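How Do You Look After a Robot's Hand?

You probably look after your own hands without thinking much about it. You wash them when somebody tells you to. You stop using one when you've trapped it in a door. A robot can't do any of that. Leave a robot with a sticky finger and it will carry on with a sticky finger until the end of time, or until January, whichever the grown-ups get round to first.

Goro is a robot arm who learns kitchen jobs. Goro has one hand, no face and no opinion about sprouts. Dorothy Tapley looks after the metal parts, and Dae-han So looks after the thinking parts. They each believe their half is the difficult one.

What is a gripper?

The hand on the end of a robot arm is called a gripper. Yours has four fingers and a thumb, and took no setting up at all. Goro's closes on things like a pair of kitchen tongs, and it needs checking every working morning, before anybody lets it near the crockery.

Each finger has little teeth on it. Teeth help the finger hold on to smooth things, such as spoons. They are also very good at holding on to crumbs, fluff and old porridge, which the spoons then slide about on.

The morning check

Dorothy's list has 23 jobs on it. Most of them say "look at this screw". You will be relieved to hear that we're only doing the interesting ones.

First, switch off. Dorothy turns the arm off and puts the key in her pocket. A robot arm doesn't know the difference between a spoon and a thumb, and Dorothy is fond of her thumbs.

Brush the teeth. She uses an ordinary toothbrush, with no toothpaste. It has GORO written on the handle in large letters, after an incident.

Wiggle everything. Each finger gets a gentle push from side to side. A tiny bit of wobble is fine. A lot of wobble means a loose screw, and she tightens it with a tool that clicks when it has had enough. (Brothers and sisters would be improved by this feature.)

Find zero. Now the key goes back in and everyone stands behind the yellow line. Goro shuts its fingers all the way and remembers that place as "closed". Then it opens them all the way and remembers that as "open". Without this, Goro may think it is holding an egg when the egg is already on the floor.

Practising in a pretend kitchen

Real bowls break. Goro's first one lasted nine minutes. So before a new job is tried for real, Dae-han runs it inside a computer, in a made-up kitchen called Tautahi. Everything there is drawn by the computer, including the dinner and the robot. A dropped bowl costs nothing, and there's no sweeping up, although Dae-han still says "oops".

The pretend hand has to be set up too. If its fingers are a bit too long in the computer, Goro will learn to stop a bit too early, and then grab thin air in the real kitchen with tremendous confidence. Dorothy measures the real fingers with a gauge and Dae-han types in the numbers — twice, if she is watching.

Then he picks a practice table. There are 42 of them. One is a marble worktop with a bowl of something creamy and green, a table knife and a white salt shaker, and the hand comes in close so he can see how its black fingers sit next to ordinary kitchen things.
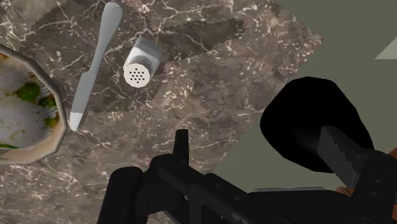

What if something is wrong?

If the pretend hand and the real hand don't agree, they go back to the gauge. If a real finger is worn, Dorothy undoes two bolts, slides it off and fits a new one. Then Goro has to find zero all over again, and so does anybody who was hoping for an early lunch.

Old fingers go in a biscuit tin. It is a great disappointment to visitors.

Words to know

Gripper: a robot's hand.
Gauge: a tool for measuring small things very exactly.
Simulation: a pretend version of something, made inside a computer.
Zero: the place a machine starts counting from.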